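The Slow Business of Dark Stone

Countertop stone is sold by color, but the people who cut it sort it by how it behaves. Dark, speckled stone is a good case. Two slabs can look alike in a showroom and differ widely in hardness, in how much water they take up and in how they respond to a polishing wheel.

The quarry at Girkstead has supplied dark stone to kitchen shops for decades. Blocks leave the face at a rough size and are sawn into slabs 2 centimeters thick. Each slab is then ground flat and polished in 9 steps, starting with a coarse grit and ending at 3000. Skipping a step saves little time. Scratches left by the coarse grit stay under the shine and show up later, usually under a window.

Ulises Cáceres, who manages the finishing shop, keeps an offcut from every block. The shelves now hold over 416 pieces, each tied to a saw record and a water test. When a customer reports a stain, the matching offcut is pulled and tested with the same liquid.
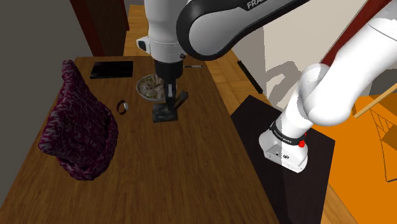 A small block with a speckled black-and-gray, stone-like texture on a brown wooden table, in a computer rendering.

The water test is simple. A dry piece is weighed, soaked and weighed again, and the gain is given as a percentage of dry weight. Dense stone gains very little. A piece with open pores gains more and will need a sealer, renewed on a schedule that depends on use.

Color is a weaker guide. Some dark slabs are dyed or oiled before sale to hide gray patches. Cáceres wipes a hidden edge with solvent on a white cloth. If the cloth picks up color, the slab goes back.

Heat causes fewer complaints than edges do. Most chips occur at the sink cutout, where the stone is narrow and pans strike it. Shops in Flakstead now round that edge slightly more than they used to, and repair calls dropped after the change was made in August.

Buyers who want to compare slabs should ask for an unsealed offcut, leave oil and lemon juice on it overnight, and look at it the next day in side light.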